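The Ashour Protocol

The result was 20 out of 29, and Cristian Urrego did not like it.

He had written the Ashour protocol in November, on the train back from Dundach. It was four pages long. The arm was to approach the card holder from above, stop, close on the edge of a sleeve, and lift one layer. A trial counted only if exactly one layer moved. Two layers was a failure. No layers was a failure. A fault that needed a hand on the red button was a failure and also a form.

The previous method, Gusoro, used a depth map to find the topmost edge. Clear plastic gave it nothing to work with. It closed on stone, or on glare, or on the stitching of the cover. Ashour ignored depth and used the wrist view alone, comparing the stepped edges of the sleeves against each other and taking the outermost step as the boundary of the stack.

On Tuesday he ran the second block. He entered the threshold as 78, the value from the first block, and wrote it in the log before starting so that he could not change it later and forget. Then he opened the wrist views and went through them with a pencil.
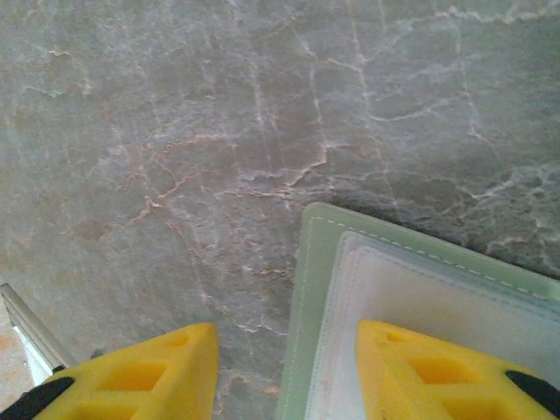

Green cover, stitched border, yellow at the fingers.

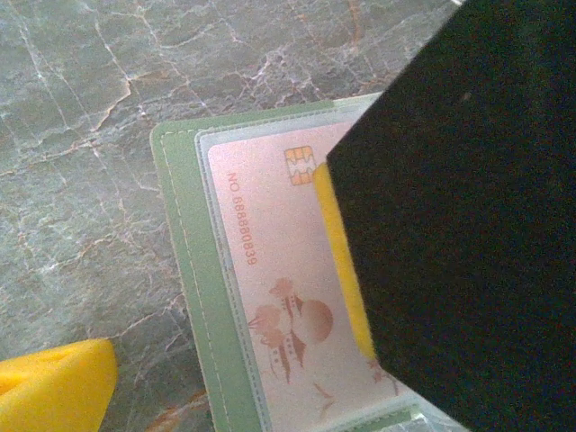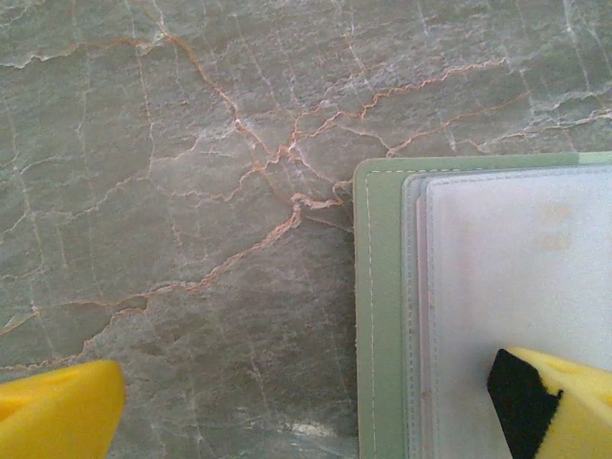 The veins were the difficulty. Ashour looked for long pale lines, and the stone was full of long pale lines. In three of the nine failures it had scored a vein above a sleeve edge. He checked the scores twice. The margins were small, but they were all on the same side.

At six o'clock Hultemetti called from the office in Dundach and asked for a number.

"Sixty-nine percent," he said.

"And on a plain surface?"

"I haven't run a plain surface."

"The client has a plain surface."

"The client has one now," Urrego said.

There was a pause on the line while somebody typed. Hultemetti asked whether the figure could go in the summary without the background condition. He said it could not. She said she would leave the row blank, then, and he said that was correct, and she hung up.

He added a term to the score that penalized any line with branches. A sleeve edge did not branch. He wrote the change in the log, with the time, and set the threshold back to 78. Then he moved the arm to its start position and began the third block at trial one.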